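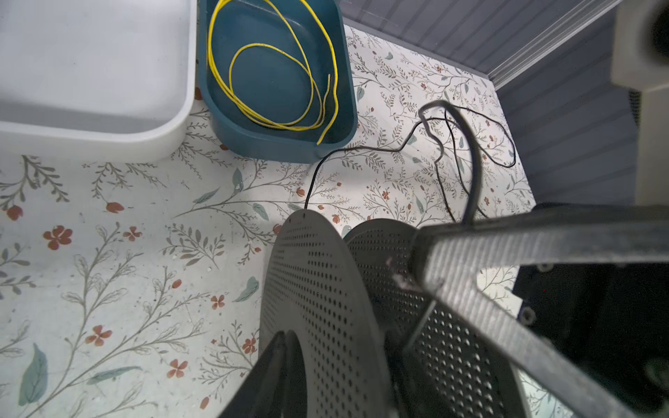

I do this check every time before anyone puts a hand on the arm, and I write the comments as I go, so please excuse the rambling. We teach by hand here at Lesenside: one person holds the arm and walks it through the task, another sits at the remote station and repeats it from there, and both sets go into the Hakdale folder. Specks of grit on the flowered sheet get a comment from me, and so does the thin black cable wandering across the middle of it. The yellow wire coiled in the teal tray has strands over the rim, so that goes down as well.

Bench 2 check, 23 February 2025
Checked by: me. Second signature: Bo-ram Tak

1. Stop button, bench side - OK
Pressed and reset twice. It has a nice firm click again now!

2. Stop button, remote station - OK
Same result. Please keep your coffee on the other table (you know who you are).

3. Work surface clean - NEEDS ATTENTION
Grit, mostly over on the left. Wipe the sheet down before the next set and check the corners too, I always forget the corners.

4. Cables clear of the arm's path - NEEDS ATTENTION
The thicker loop by the arm is the one I watch most when I'm guiding by hand, as my sleeve likes to find it. The thin one I want taped to the surface. Move the arm slowly through its full reach after taping and look at both again.

5. Loose parts contained - NEEDS ATTENTION
Push the yellow wire fully down into its tray. A finger can hook a strand and drag the whole coil along, and then that's in your demonstration forever.

6. Gripper fingers - OK, with a comment
Ribbed faces looked over, no splits that I could find. There are small pinkish-white flecks on the perforated disc right where the finger touches. I don't know what they are yet. Brush them off, run a few grasps and see if they come back.

7. Hand-guiding mode - OK
Arm goes light when the Chae pedal is down and holds when you let go. Test it with the gripper empty first, please.

8. Speed limit for remote control - OK
Set at 15 percent for new people and 36 for Bo-ram and me. I know 36 feels slow. Leave it there.

9. Grip force - OK
Still on the low setting in Anel. The discs stand on edge, so go in gently from the side and don't squeeze harder to fix a bad approach - back off and start over.

10. Recording - OK
100 demonstrations saved, target is 125. Throw out any take where you bumped something, even if the ending was good.

Items 3, 4 and 5 get fixed before the next take. Item 6 stays open until I've had another look with a proper lamp.

Print this page | E-mail this page

Contact the bench team | Copyright Lesenside | Back to top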